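## National postdoc scheme after the ministry merger: does anybody have news?

**flemen_lab** wrote:

Good morning to all. I am in the second year of a fellowship paid by the old research ministry. In March they merged it with the economy ministry, and since then our office gets no answer about the renewal round. The portal still shows the call as "in preparation". My contract ends in 3 months and my supervisor at Flemen says to wait. Does anybody know if the budget line survived the merger?

**Groris86** wrote:

It survived on paper. Look at the budget annex, page 86, where the fellowships are now under "innovation support". The problem is that no one has the right to sign. The deputy minister resigned, and the new one has research, tourism and small business together.

**flemen_lab** wrote:

Thank you, I found the page. But under "innovation support" it says that applicants need a partner company. I work on old church Slavic manuscripts. Which company should I ask?

**Groris86** wrote:

The partner company is only for the second pillar. Read the footnote.

**E. Antoniadis** wrote:

I must disagree with Groris86. The footnote speaks about contracts that already exist. For renewals it says nothing, and at Stitetti our legal office understands it the other way: a renewal is a new contract, so you need the partner. We asked the ministry in writing and we have no reply.

Evanthia

**Groris86** wrote:

With respect, a legal office always chooses the most frightening reading. In the last merger it was the same panic and at the end all renewals were paid.

**E. Antoniadis** wrote:

They were paid 2 semesters late. I had colleagues who went home to their parents.

**dewan_postdoc** wrote:

I am in the same situation as the first poster, only in chemistry. Our union at Dewan has prepared a letter to the new minister and we collect signatures from all institutes, also from doctoral students. The text is short. It asks for a date for the call and for bridge money until this date. If you want to sign, send me a private message with your institute.

I am also moving to a smaller flat at the end of the month, just in case, so I answer in the evenings.
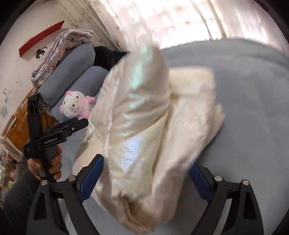

**Groris86** wrote:

I will sign, but please take out the sentence about bridge money. The minister will read only this sentence and put the letter away.

**dewan_postdoc** wrote:

We discussed this for a long time. For us the bridge money is the main point. A date alone does not pay the rent.

**flemen_lab** wrote:

I signed. I also wrote to the national contact point and received an automatic message with the name of the old ministry in it. If a real person answers, I will post it in this thread.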